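Flavosville Residents' Forum
Board: Libraries and Public Services
Topic: Proposed change to interlibrary loan fees

kayele_branch
Posted 9:14 am
Members are advised that the Flavosville and Gostusdale libraries are considering a fee of $2 for each item borrowed between the two systems, beginning in December. Requests last year totaled 193. Written remarks may be left in this thread or at the Assefa Street desk.
Kiros Ayele, Branch Services

hurker_road_reader
Posted 9:52 am
I wish to record my objection. The loan service has always been free to cardholders. A household that borrows for school projects will feel this charge well before the library sees any benefit from it.

D.Sultana
Posted 10:30 am
I respectfully disagree with the previous member. Courier costs are paid from the same budget as new books, and a modest fee is preferable to shorter evening hours. I would, however, support an exemption for borrowers under 18.
Dilani Sultana

hurker_road_reader
Posted 11:05 am
An exemption would be welcome, but it does not address retired residents. Has the branch considered charging only for items that are requested and never collected?

kayele_branch
Posted 1:40 pm
That option was reviewed. Uncollected items are a small share of the total, and the income would not cover the courier. The exemption for younger borrowers will be added to the draft.

gostusdale_stacks
Posted 2:21 pm
Speaking as a Gostusdale cardholder, I find the draft unclear on renewals. Section 2 states that the fee applies "per loan" – a renewed item could be read as a second loan.

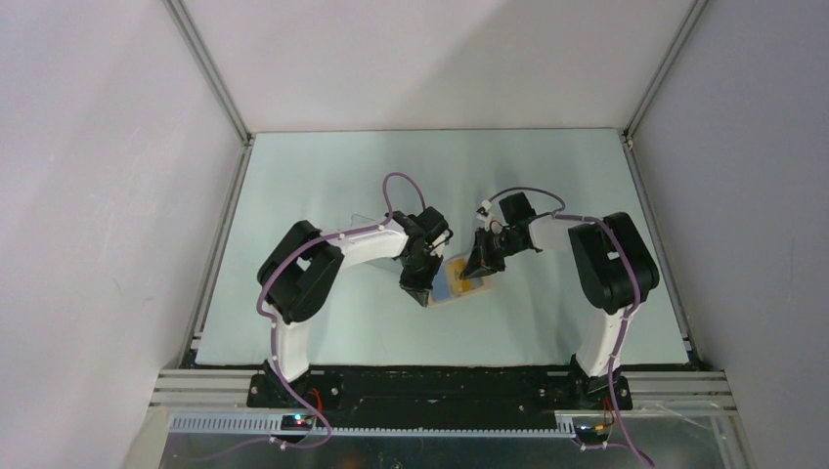
The wording should be settled before the draft goes any further. I would also ask that large print and audio titles be excluded, as our branch holds very few of either.

kayele_branch
Posted 3:08 pm
The point on renewals is accepted. Section 2 will read "per item, including any renewals." The question of large print and audio titles remains open.

hurker_road_reader
Posted 3:45 pm
My objection stands.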